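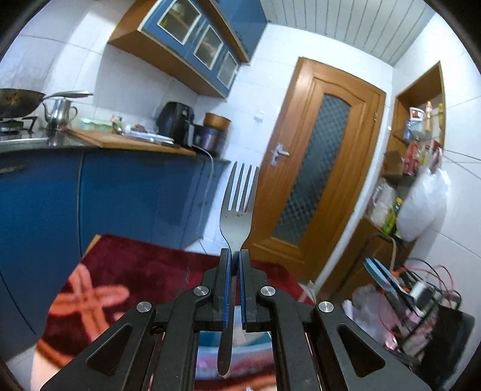
About Grundevetti

Grundevetti equips, inspects and re-stocks small kitchens in furnished lets. Our customers are landlords, letting agents and housing managers who supply a kitchen with the things in it: cutlery, crockery, pans, boards, knives, kettles or teapots, storage containers and small appliances. We work from one unit in Fultlow, which holds the stores, the wash-up area, the test bench and the office.

At present we look after 429 kitchens. Most are galley kitchens in flats, with a single run of base cabinets, wall cabinets above and a tiled wall between the two. A smaller number are in shared houses. We do not work on restaurant or canteen kitchens, which fall under different rules and use heavier equipment.

What the work consists of

A kitchen comes to us in one of two ways. Either it is bare, with cabinets and a cooker but nothing to cook or eat with, or it is already in use and nobody has a reliable list of what it contains. The second is more common.

For a bare kitchen we agree a standard with the customer, pick the goods from stores, deliver them and put them away in a fixed layout. For a kitchen in use we begin with a survey. The surveyor opens each drawer and cabinet in turn, working left to right along the base units and then left to right along the wall units, and records each article by type, size, material and condition. Articles on the worktop are recorded last. Anything belonging to the tenant is left where it is and kept off the list.

A survey of a one-bedroom flat is normally done in a single visit. Shared houses take longer, mainly on account of duplicated items and mixed ownership, and we ask that tenants label their own pans and knives beforehand.

The Ovine list

Every kitchen on our books has an Ovine list. Ovine is our own record format. It began as a paper form and is now a shared file, but the printed version is still left in the kitchen, usually inside a cabinet door. It has the following columns: article, size, material, number supplied, place, condition at last visit, and action.

The "place" column gives the customer most trouble and is worth explaining. It records where the article is kept, with cabinets numbered from the left as seen when facing the worktop. B2 is the second base cabinet; W1 is the first wall cabinet. Drawers take a letter from the top down, so B2a is the top drawer in the second base unit. Worktop positions are marked T and are used only for articles that stay out, such as an air fryer or a storage canister. The cooker is not numbered.

The current version of the list is the one issued on 04/05/2024. Older lists remain valid until the next visit, when they are replaced.

Standards of supply

We supply to three standards, called Basic, Full and Shared.

Basic covers two people and includes one frying pan, two saucepans with lids, one chopping board, a cook's knife, a paring knife, table cutlery, plates, bowls, mugs and a washing-up set.

Full covers four people and adds a wok, a second chopping board, a baking tray, a colander, mixing bowls, a teapot, dry-goods containers with lids, and serving spoons.

Shared is worked out by the number of bedrooms. Each bedroom adds a fixed set of cutlery and crockery, and every second bedroom adds a pan and a board. Chopping boards in the Shared standard are marked on the edge by use.

Customers may vary any standard in writing. The usual variations are a larger teapot, an extra wok for gas hobs, and the removal of small appliances where the worktop is short.

Cutlery

Cutlery is the largest single group in our stores by number of articles and has the highest rate of loss. Teaspoons go first, then forks. We therefore supply one pattern only, the Awwad pattern, a plain stainless steel set with no handle decoration. A missing fork can be replaced from stock without upsetting the rest of the drawer, and there is no need to match by photograph.

Each fork is checked for the following before it is issued or put back into a drawer:

Tines straight and evenly spaced. A fork with a bent tine is withdrawn. We do not straighten tines on site.
Handle straight when laid face down on a flat surface.
No sharp burr on the edges or at the roots of the tines.
No pitting. Pitting usually follows long soaking in salty water, and it does not polish out.
No dried food or marks on the bowl or between the tines. Marks that lift with a damp cloth are wiped off and the fork passes. Marks that do not lift are treated as staining and the fork goes to the wash-up area in Fultlow.

Knives and spoons have their own checks, set out on the back of the Ovine list. Our stores hold a minimum of 2,000 pieces of Awwad table cutlery. When stock falls to that level we re-order.

Pans and cookers

On gas we supply carbon steel woks and heavy-gauge frying pans. On induction we supply flat-based pans only. The hob type is entered at the head of the Ovine list and checked at each visit, as landlords sometimes change a cooker without telling us.

Long-handled pans are a particular point of inspection. The handle fixing is tested for movement, and the pan is stood empty on its usual burner to see whether it tips. A pan that tips is exchanged for one with a wider base or a shorter handle. The layout card asks users to turn handles along the line of the worktop.

Small appliances

Air fryers, toasters and kettles are supplied only where there is a suitable socket within reach of the appliance's own cord. We do not supply extension leads for use on a worktop. Cords should be kept clear of the hob, and surplus length should be taken up behind the appliance. A cord hanging over the front of the base units is noted on the list and moved back during the visit.

Air fryers are placed with clear space behind them, at the distance given in the maker's instructions. Baskets are inspected for worn coating. Replacement baskets are held for the models we supply and for no others.

Boards, plates and containers

Wooden chopping boards are oiled before issue. At each visit they are checked for splits, warping and loose joints. A board that rocks on a flat worktop is withdrawn. Boards with deep knife marks are planed at Fultlow if there is enough thickness left, and returned to the same kitchen where possible.

Plates are white throughout. We have tried coloured ranges twice and on both occasions the colour was discontinued before the first full cycle of replacements.

Containers are checked for lids. A container without a lid is removed and so is a lid without a container. Where the user has put dry goods in one of our containers, the contents are left alone.

Cabinets and surfaces

We do not fit or repair cabinets. We do report on them. The visit record includes hinges, drawer runners, glass panels in wall cabinet doors, worktop joints, tile grout and the fixing of any rail or hook. Glass-fronted wall cabinets are used for crockery and glasses in our layouts, with heavier articles on the lowest shelf. Floor rugs are outside the list unless the landlord asks for them to be included, in which case the record covers wear, curling edges and grip on the floor.

Visits and replacement

The ordinary interval between visits is six months. Shared houses are visited more often by agreement. Last year we replaced 966 articles, of which the greater part were cutlery and mugs. Replacement is charged at the price on the list in force, and the customer receives the record before the invoice.

We carry a set of common articles to every visit: cutlery, mugs, plates, a board, a paring knife and washing-up cloths. Anything else is picked from stores and sent on. Withdrawn metal goods are sorted for scrap. Crockery that is chipped goes to hardcore, and sound articles that no longer match a customer's standard are washed, checked and offered at the Fultlow unit at a flat price per box.

The full stock check at Fultlow takes place each June. Orders are accepted during the check, but collections from the unit are suspended and new surveys are booked for the weeks following.

What we do not do

We do not clean kitchens beyond wiping the articles we inspect. We do not test gas or fixed wiring, and we do not act as witnesses in deposit disputes, although a customer may use the Ovine list for their own purposes.

Requests for a survey

Please give the address, the number of bedrooms, the hob type, the number of base and wall cabinets and the standard required, if known. A plain photograph of the worktop and one of each open drawer will shorten the visit. Access arrangements should be confirmed with the tenant before a survey is requested. Existing customers should quote the reference at the top right of the Ovine list.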